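Cell 2 notebook, Sumska bench
January, started 8:10 a.m.
Kelechi Okonkwo, with Nga Võ on the second screen

Picking up from Khoa's note. The sim cell was closing crooked on the number blocks after the Sawatzky settings were copied over, and he left it with the arm parked and the old gripper file still loaded. Goal for the morning is to get the gripper back to a known state before Hường starts her runs.

Reloaded the arm first, then the gripper, in that order. Doing it the other way leaves the tool offset at zero and the arm thinks it ends at the flange. Checked the offset in the config and it reads the same as the Hustdale copy. Home position is fine.

Then the finger check on the wrist view. Closed on the block with the 4 on it, at low force.

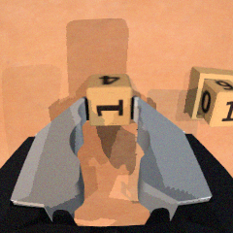
Left and right pad friction were not the same in the file. Left had the new value, right still had the one from before the update. I set both to the new one and saved under a new name so we can go back. Nga compared the two versions line by line and found one more leftover, the finger damping, which was set twice in the same block. The second entry wins, so the first one was doing nothing. Deleted it.

Ran 10 open and close cycles with no block, watching the joint readout. Both fingers now reach the stop on the same step. Before the change the right one was 2 steps late. Log is 1,054 lines, saved next to the config.

Things I did not touch: arm gains, table height, block mass. Khoa wants to look at block mass himself. Please leave it alone until he has.

Wrist camera mount was also off the list, but the offset in the file is a hand-typed number and I don't know where it came from. Ngân may remember. If not, we should redo it from the drawing.

After the break I moved to the room view to go over the arm with the gripper down at the blocks. From there it is easier to check the elbow, which used to drift toward its limit on low reaches. Elbow margin is good on the new home.

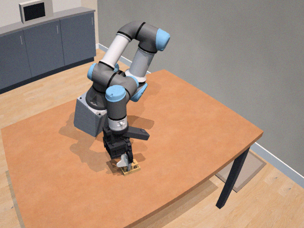 Entry continued by Ngân Lưu, 1:40 p.m.

Took over from Kelechi. The camera offset is mine, from the Gridville setup, and it was typed in by hand when the drawing was not ready. I have the drawing now and will replace the number today.

Repeated the finger cycles after a full restart and got the same result, so the saved file loads as it should. Also turned contact logging back on – it was off in the copy we got.

Still open:
Camera offset from drawing (Ngân)
Block mass (Khoa)
Delete the old gripper file once Hường has done her runs
Write the load order at the top of the config, arm then gripper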